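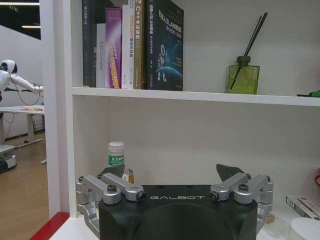

Figure 2. View from the wrist camera at the shelf station, with the gripper below and the row of books on the upper shelf.

4.2 Open day procedure

The demonstration was held on Friday, February 16, 2024, in the main hall at Mendon, as part of the Pirnora open day. Visitors came through in small groups and stopped first at the shelf station, where the task was to take a named item from a white bookshelf and hand it over. A total of 31 visitors agreed to take part and filled out the short form afterward.

Each visitor chose an item from those on the shelf and said its name aloud to the operator, who typed the request. Books were the most popular choice. They stood upright and close together, with spines in both English and Chinese, and a title such as "C++" or "SLAM" was easy for visitors to say even when they could not read the rest of the cover. The smaller goods on the lower shelf, among them a white bottle with a green label, were asked for less often — mostly by children, who were closer to that height.

The wrist view was shown on a monitor beside the station. We had planned to show the planner output as well, but in the December rehearsal people looked back and forth between the two windows and missed the grasp itself, so only the wrist view was kept. Visitors used it to follow the finger pads during the approach, and several asked why the arm paused in front of the books. The pause is the segmentation step described by the Vorkesach group and was left at its default length.

Operators were told to stop a trial after two failed grasps and offer the visitor a second item. This rule was applied five times, always for books. The glass diffuser on the upper shelf was left in place as clutter, and requests for it were politely declined.

Comments on the forms were coded using the Popescu scheme. Responses on perceived speed and on comfort at handover are reported separately in Section 5.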